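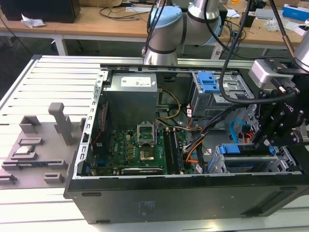
Molura Centre for Automation, Disassembly Cell Group

Open afternoon draws recyclers and trades teachers

The Disassembly Cell Group opened its workshop to visitors in April for a demonstration of two-arm work on desktop computers. Guests from Nurnel, which recycles office equipment, attended with teachers from the Tkachuk trades program.

The work at hand was a Dell desktop tower, laid on its side on the slatted aluminum table with the side panel off. Cell lead Lesia Palamarchuk spoke mainly about the processor socket, where the metal bracket has to be flipped open and clear before a gripper can approach. A grey plastic fixture tray sits beside the case, within reach of the arms.

Heriberto Tlapale, who programs the cell, took questions on cables. Power leads crossing the case remain the main cause of stopped runs, he said. The group has logged 1232 runs on the Meka control software, and 268 were halted by an operator. Roughly half of those involved a cable.

Nurnel staff asked about cases from different makers. Tlapale said each new layout still needs its own taught positions, and that the group plans to work through small-format cases next.

The cell will be open to visitors again at 2 p.m. during the spring trades fair. Groups should book through the centre's front office.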